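NORGATE MUSIC SOCIETY
Minutes of the Programming Meeting, April

The meeting was called to order at 6:35 p.m. Elango Krishnan presided. A quorum was present. The minutes of the previous meeting were approved with one correction to the spelling of Plulico.

1. Summer concert series
The chair reported that Plulico has accepted the opening date and will perform a set of 90 minutes with no intermission. The group's agreement calls for a sound check at 2 p.m. and use of the upright piano, which is to be tuned beforehand. Wibisono will appear as the supporting act.

Members discussed whether the single "Claltinum" should be named on the poster. It was moved and seconded that the title appear below the performers' names. Motion carried, with two opposed.

2. Ticketing
Capacity for the main room remains at 200. Advance sales stand at 38, all for the opening night. The proposal to raise the door price was tabled until the next meeting.

3. Recording
A request to record both sets for later release was received. The chair noted that written consent is needed from each performer - including session players - before any equipment is installed. The secretary will send the forms.

4. Facilities
The stage left monitor is to be repaired before the series begins. The load-in door will be kept clear after 1 p.m. on concert days.
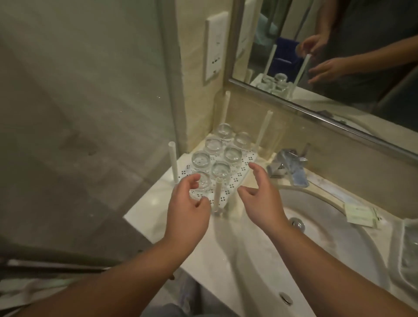

Item 4: glasses on the drying tray.

5. Other business
A letter from the youth choir asking for rehearsal time was read and referred to the chair for reply.

The meeting was adjourned at 7:50 p.m.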